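Picking Up Cloth With a Hand-Held Gripper: Bench Tips

Mesh and other open-weave cloth is the hardest thing we run through the comparison, so it gets its own page. These notes cover soft pads against hard fingertips, tested at the Prorkstead bench on the Mirer and Gaken handles.

Pads

Wipe both pads with a damp cloth before each set and let them dry. Lint fills the texture and the grip drops off well before the pad looks dirty. Replace a pad when the raised dots have worn flat at the tip. Do not trim it and carry on.

Taking hold

Lay the cloth flat, then push up a ridge with the fingers half open. Close on the ridge. Closing on a flat sheet mostly skids, and with mesh the tip can catch in a hole and pull a thread.

Keep the fold between the pads, near the middle. A hold at the very tip turns when the cloth swings.

Comparing two grippers

Use the same piece of cloth, the same table and the same person. Do 80 lifts per gripper, in sets of 8, swapping handles between sets. Write down slips and double picks separately – they have different causes and different fixes.

Hold each lift up against a plain wall for a count of four. Loose threads show there, and the camera has less clutter to deal with. Keep the printed marker on the finger flat and clean. A curled card will throw off the opening width, and the log will blame the motor.
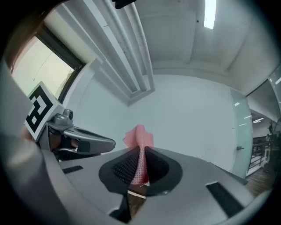 Jarrah Kingi wrote in to disagree about the ridge. On fine mesh he gets fewer slips by pinching a corner, provided the closing speed is turned down first, and he puts most pulled threads down to speed. We tried it for 11 sets on the Gaken and the slips did come down. Double picks did not change.

Storage

Leave the fingers open overnight. Pads kept closed take a set and stop meeting evenly. Keep spare pads in a lidded tin, away from the window.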